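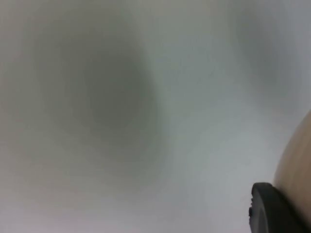 Doaa Benmoussa: Ich verstehe bei deinen Suppen immer noch nicht, warum in der Mengenspalte so oft einfach „Tasse“ steht. Welche Tasse denn? Meine Kaffeetasse fasst viel weniger als die von meiner Oma, und wenn ich das in Gramm umrechnen will, stehe ich dumm da. Kannst du das mal irgendwo hinschreiben?

Lesezeit: 9 Min.
56-mal geteilt · 9 Kommentare

Bitar – abgeschriebene Familienrezepte aus Brenberg und Miltum

Ja, Doaa, kann ich, und weil die Frage inzwischen in jeder zweiten Mail steht, wandert sie jetzt ganz nach oben in die README. Also: „Tasse“ heißt in Bitar erst mal nur, dass auf dem Zettel „Tasse“ stand (oder „Tasse voll“, „T.“, „Tß.“, einmal auch „Täßlein“, was ich sehr mochte). Ich rechne nichts um. Die Spalte menge_original ist wirklich das, was da steht, mit allen Schreibfehlern. Daneben gibt es menge_vorschlag, und die ist von mir. Da steht bei der Tasse 150 ml, wenn es um Mehl, Grieß oder Milch geht, und gar nichts, wenn ich keine Ahnung hatte. Wer für seine eigenen Zwecke lieber mit 125 oder 200 rechnet, bitte, nur zu! Der Vorschlag ist leicht zu überschreiben.

Was drin ist

346 Rezepte, alle handschriftlich überliefert, auf Karteikarten, Kalenderrückseiten, in Schulheften und auf Packpapier. Dazu 689 Anmerkungen, also alles, was später an den Rand gekritzelt wurde: „zu süß“, „nur mit Boskop“, „hat Onkel nicht gegessen“. Die Anmerkungen liegen in einer eigenen Datei und hängen über die rezept_id an ihrem Rezept. Viele Rezepte haben gar keine, dafür hat ein einziger Hefezopf so viele, dass sie auf der Karte ineinanderlaufen und ich zwei Abende daran saß.

Die meisten Sachen sind Suppen, Mehlspeisen und Eingemachtes. Fleisch kommt vor, aber selten, und Salat so gut wie nie. Ich glaube nicht, dass man in Brenberg keinen Salat gegessen hat, den musste sich bloß keiner aufschreiben. Wer mit dem Datensatz etwas über „die Küche früher“ sagen will, sollte das im Kopf behalten. Aufgeschrieben wurde, was man leicht vergisst oder was nur einmal im Jahr dran ist. Kartoffeln kochen steht nirgends.

Die Dateien

rezepte.csv – eine Zeile pro Rezept, mit Titel, Herkunftsort (Brenberg, Miltum oder leer), Trägermaterial und dem vollen Text
zutaten.csv – eine Zeile pro Zutat, mit menge_original, menge_vorschlag und zutat_norm
anmerkungen.csv – die Randnotizen
woerter.txt – meine Wortliste, lose und unsortiert, dazu unten mehr

Alles UTF-8, Trennzeichen ist das Semikolon. Das Komma ging nicht, in den Rezepten wimmelt es davon, und die Anführungszeichen hat mir mein Tabellenprogramm immer wieder zerschossen. Wenn beim Öffnen die Umlaute komisch aussehen, liegt es fast immer am Importdialog, da muss man die Kodierung von Hand umstellen.

Wie ich abgeschrieben habe

Angefangen hat es mit einer Blechdose von meiner Tante, und dann hat sich das herumgesprochen. Ich habe mir im Juni einfach angewöhnt, jeden Morgen vor der Arbeit ein paar Karten abzutippen. Die ersten Rezepte habe ich noch direkt ins Textprogramm geschrieben, danach bin ich auf Givside umgestiegen, das ist ein kleines Abschreibprogramm, bei dem Vorlage und Textfeld nebeneinander liegen. Seitdem geht es viel schneller, und vor allem verrutsche ich nicht mehr in der Zeile.

Regeln hatte ich am Anfang keine, was man den frühen Einträgen leider ansieht. Später habe ich mir dann welche gemacht. Schreibfehler bleiben stehen. Abkürzungen bleiben im Volltext stehen, werden aber in zutat_norm aufgelöst, „Zck.“ wird dort also zu „Zucker“. Durchgestrichenes kommt in eckige Klammern. Was ich nicht lesen konnte, ist mit [?] markiert, und wo ich geraten habe, steht das Fragezeichen hinter dem Wort. 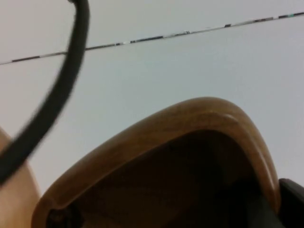 Bei den Randnotizen war ich unsicher, ob verschiedene Hände auseinandergehalten werden sollen. Ich habe es versucht und wieder gelassen. Manchmal ist es klar, da hat jemand mit Kugelschreiber unter eine Bleistiftnotiz geschrieben „stimmt nicht“, aber genauso oft hat dieselbe Person zwanzig Jahre später einfach eine andere Schrift. Es gibt deshalb nur eine Spalte schreibmittel (Bleistift, Tinte, Kugelschreiber, unklar), und wer daraus mehr machen will, hat meinen Segen und mein Mitgefühl.

Sütterlin kann ich inzwischen ganz ordentlich, Kurrent so mittel. Bei 56 Rezepten habe ich den Text deshalb zweimal abgeschrieben, mit ein paar Wochen Abstand und ohne in die erste Fassung zu gucken. Wo sich beide unterschieden, habe ich noch mal in Ruhe draufgeschaut. Die häufigste Verwechslung war e und n, wie bei allen, und danach kamen die Zahlen. Eine 1 und eine 7 können sich sehr ähnlich sehen, und bei Eiern macht das schon was aus – ein Napfkuchen mit sieben Eiern ist möglich, bei Pfannkuchen für zwei Leute war ich dann doch skeptisch.

Die Wortliste

woerter.txt ist mein Lieblingsstück, auch wenn sie am wenigsten aufgeräumt ist. Da sammle ich alles, was ich nachschlagen oder erfragen musste. „Weitling“ für eine große Rührschüssel, „Reine“ für die flache Form, „seihen“, „abtreiben“ (das ist Butter schaumig rühren, keine Sorge), „Dampfl“ für den Vorteig. Die Gefäße sind überhaupt ein eigenes Thema. In vielen Rezepten ist die Schüssel das Maß: „so viel Mehl, bis die braune Schüssel halb voll ist“. Welche braune Schüssel? Das wusste im Haus jeder, und auf dem Zettel steht es natürlich nicht. Solche Angaben haben in menge_vorschlag grundsätzlich nichts, und in der Spalte einheit steht „Gefäß“.

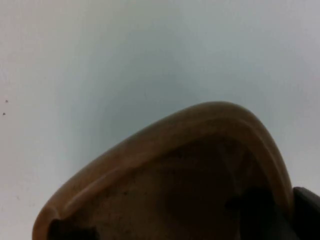 Rund und braun, aus der Nähe, vor hellem Grund.

Was fehlt und was schief ist

Miltum ist viel dünner vertreten als Brenberg, einfach weil ich in Brenberg mehr Leute kenne. Vergleiche zwischen den beiden Orten würde ich lassen, auch wenn es juckt. Ein Jahr steht auf den wenigsten Karten, und ich habe nichts nachdatiert, auch dort nicht, wo das Papier einen Hinweis gibt. Namen von Privatpersonen habe ich durch Anfangsbuchstaben ersetzt, außer im Titel, wenn die Familie einverstanden war. „Tante Rosis Quittenbrot“ darf also Tante Rosis Quittenbrot bleiben.

Doppelte gibt es auch, sogar einige. Der gleiche Grießpudding kommt aus verschiedenen Haushalten, vermutlich einmal von derselben Puddingpackung abgeschrieben und dann weitergewandert. Ich lasse die drin, weil die kleinen Unterschiede das Spannende sind: hier Zitrone, da Vanille, beim nächsten ein Schuss Rum. Wer Dubletten loswerden will, filtert auf dublette_von.

Und bitte nicht blind nachkochen! Gerade beim Einmachen stehen Zeiten drin, die ich selbst nicht nehmen würde, und bei den Hausmitteln (ja, es sind ein paar Hustensäfte hineingeraten) erst recht nicht.

Benutzen und mitmachen

Der Datensatz ist frei, auch für Unterricht, Kochbücher und was euch sonst einfällt. Ein „Bitar“ irgendwo in der Quellenangabe reicht mir. Wer einen Lesefehler findet, schreibt mir am besten die rezept_id, das falsche Wort und den Gegenvorschlag, alles andere finde ich nicht wieder. Neue Rezepte nehme ich gern, am liebsten mit Rückseite, da stehen oft die besten Anmerkungen.

Als Nächstes will ich die Backzeiten vereinheitlichen, da steht momentan alles durcheinander, von „eine gute Stunde“ bis „ein Vaterunser lang“. Vorschläge dazu gern in die Kommentare. Und Doaa, falls du die Tasse von deiner Oma mal ausmisst, schick mir die Milliliter, dann trage ich sie bei deinen drei Suppen nach.

Teilen (56) · Kommentare (9)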